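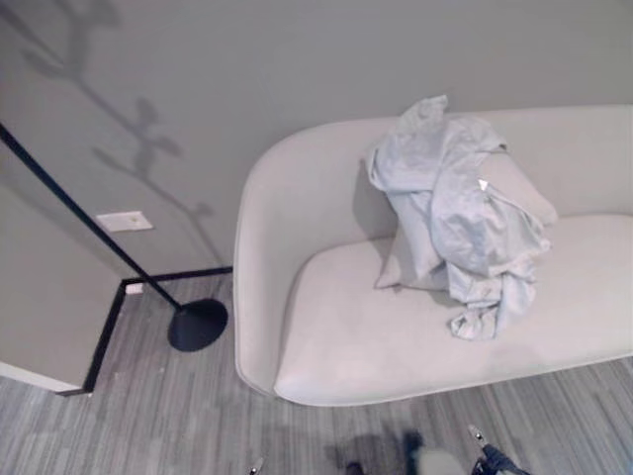
Fig. 6.1 A light blue garment over a pillow on a pale gray sofa.

Chapter 6
Dialogue: Getting People to Talk on the Page

Before you start. Pen, paper, one draft you don't like much. Any draft. The Colar exercise from chapter 5 is fine if you finished it, and fine if you didn't.

Dialogue scares people. Or they overdo it, pages of chat and no story. Both fixable. We'll do tags first, then what gets left out, then interruptions. Dialect waits till chapter 7.

6.1 What dialogue is for

A line of speech should do some work. Move the story. Show who's talking. Change who's got the upper hand. One job is enough, two is better. A line that does none of these goes, even if you love it. Espescially hello and goodbye. Readers will fill those in.

Take this, from a student draft about two brothers selling their mother's house in Relbridge:

"Hi, Tom."
"Hi, Mark. How was the drive?"
"Not bad. How are you?"
"Fine. Do you want coffee?"
"Sure. So, did you call the agent?"

The story starts at the agent. Four lines of throat clearing before it. Second draft:

"You called the agent."
"I made coffee."

Two lines. We know there's trouble. We know Tom ducks questions. Notice that he never says no.

6.2 Tags

Use "said." Use it again. The eye slides over it. "Asked" is fine too. Go easy on "exclaimed," "retorted," "opined." Once in a long story, maybe.

Adverbs on tags, same deal. "She said angrily" usually means the line itself wasn't angry enough. Fix the line.

You can also drop the tag and use a bit of action:

Brennan folded the letter. "Who else has read it?"

Works well. Gets old fast. If every speaker folds, sips, sighs or looks out a window before opening their mouth, the reader starts to notice the furniture instead of the people. Mix it up: a tag, a bare line, an action, two bare lines.

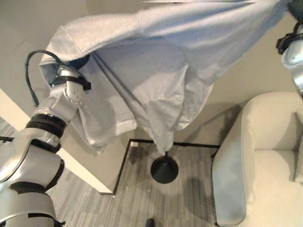 Fig. 6.2 A pale blue-gray garment held up by a silver robot arm.

6.3 Leaving things out

People don't answer the question they were asked. They answer the one they wish they'd been asked, or one from last week. Listen on a bus for 11 minutes and you'll hear it over and over.

Ultan Keane's short story "Tranemard" runs 1,628 words and most of it is a couple arguing over a ferry timetable. The ferry isn't the problem. She has taken a job on the mainland and he has found out from a neighbor. Neither of them brings it up until the last page, and even then he only asks whether the early boat takes bicycles. Read it aloud with a partner if you can. Then mark every place where a character dodges. Compare marks. Yours won't match and thats fine, talk about the ones that don't.

A handy way in: write down what each person wants before you write a word of the talk. One want each. Keep that note off the page. If a character says their want out loud in the first few lines, try holding it back and see how long the scene can stand it.

6.4 Interruptions and silence

Dash for a line that gets cut off. Ellipsis for one that trails away. Don't mix them up, and don't use so many that the page looks like morse code.

"If you'd told me in January—"
"I did tell you in January."

Silence counts as a line too. But "there was a long silence" is a weak way to write it. Let the kettle click off. Let somebody answer late, after we've moved to something else.
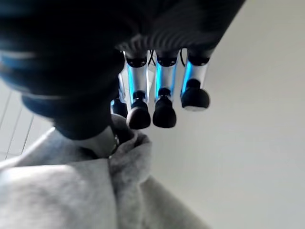
Exercises for 6.1 to 6.4

1. Write a conversation of 150 words between two people who share a kitchen. One has broken something. It's never named.

2. Take the same conversation and cut every greeting, every name and half the tags. Can a reader still tell who is speaking? Swap with a partner and find out.

3. Find a page in your old draft where a character explains how they feel. Put the feeling under a different topic: parking, soup, a lost key. Rewrite.

4. Read your rewrite aloud. Circle any line you stumbled on. Fix those before going on to 6.5.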